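Spring reading: Albane Vidal on lodgers, landladies and the people in the back bedroom

Those of you who came along to the autumn talks will remember Albane Vidal, who spoke so well on boarding houses that we were still asking her questions while the chairs were being stacked. She promised us then that the book was nearly done. I'm delighted to say that it's now out, from Gautier, under the title Under the Same Roof: Lodging and Belonging in Two Towns, and that I have spent most of February with it on my knee when I ought to have been getting on with other things.

For anyone who missed the talk, the book is a study of lodging. Vidal means by this the old arrangement in which a household takes in a stranger for money, gives them a bed and very often a supper, and then has to work out over months or years what on earth that person is to them. Are they a customer? A guest? A sort of cousin? Sociologists have written a great deal about families and a great deal about housing, and she feels (I think she's right) that the lodger has tended to slip down the gap between the two shelves.

Her two towns are Ustano, a port, and Clinov, a mill town a long way inland. Both grew very quickly, both were short of houses, and in both it was quite ordinary for a married couple with small children to let a room to two or three single workers. The Ustano lodgers mostly came by sea and moved on again. In Clinov they came on foot from the villages round about and stayed, and a good many of them married into the house or the house next door. Vidal makes a lot of this difference, and the chapters that set the two towns side by side were the ones I enjoyed most. 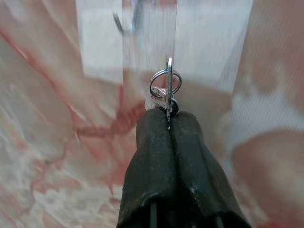 What she did and how she did it

The heart of the research is a collection of letters, 2706 of them, written by lodgers and landladies and kept in the Wirkier archive, where they had been filed under the names of streets, so that anybody looking for a person had a dreadful time of it. Vidal read the lot. She then went back to the household registers and managed to match 499 of the letter writers to an actual address, and it's this smaller group that she follows from room to room through the middle of the book.

I'll admit that I was a bit daunted by the methods chapter, which has a fair number of tables in it, but do persevere, or skip it and come back as I did. There is a very good passage on what she calls table rules, meaning who ate with whom, who was served first and whether the lodger was allowed to ask for more. She shows that you can learn more about a person's standing in the house from these rules than from the rent they paid. One landlady in Ustano wrote to her sister three times in a single winter about whether a new lodger should have his tea with the family or after them, and by the third letter you are really quite anxious to know how it was settled. (He sat with them. He also got the chair by the stove, to the great annoyance of the grandfather.)

There's a long chapter on words too. The early letters from Clinov use one word for a paying lodger and another for a relative who pays nothing, and over time the two get thoroughly muddled, until people who share no blood at all are being called aunt and nephew. Older writers took this for simple politeness. Vidal thinks it did some real work, as an aunt could scold you for coming in late and a landlady could not, or at any rate not so easily.

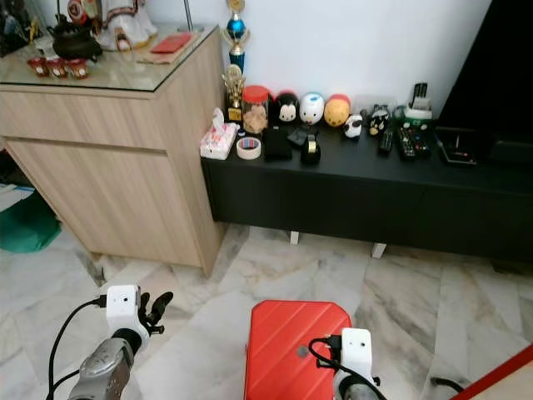 A wooden cabinet with a glass top, a black lidded pot and three small red cups.

A few grumbles, fondly meant

I do have one or two quibbles. The chapter on law is rather dry, and I'd have liked more on the lodgers who were asked to leave, who come up often in the first half and then seem to fade away. I also wondered whether the neat contrast between port and mill town would hold up so well if a third place had been added. Vidal says herself, in a frank little afterword, that she had hoped to include one and ran out of time and money, and I'm sure plenty of our readers will know that feeling.

The last chapter brings matters up to the present, with interviews among people who rent a room in somebody else's home today. It is shorter than the rest and more hesitant, but I was very taken with it. One young man explains that he has lived in the same house for four years and still knocks before going into the kitchen. His landlady, interviewed separately, says she wishes he wouldn't, and that she has never found the right moment to tell him.

The main text comes in at a little over 200 pages, with the notes and the index on top of that, so it's a manageable size for a reading group. Students coming new to the sociology of the household could very happily begin with chapters two and five. Those who know the field already may want to go straight to the afterword and the appendix on the registers.

Coming to hear her

Albane has very kindly agreed to come back and talk to us about the final chapter, on a Friday evening at half past six, in the upstairs room as usual. The room holds 60, and last time we had people standing along the wall, so please send in the slip at the end of this newsletter if you'd like a seat kept. Copies will be on sale at the door, and our own library copy goes back on the shelf as soon as I can bear to part with it.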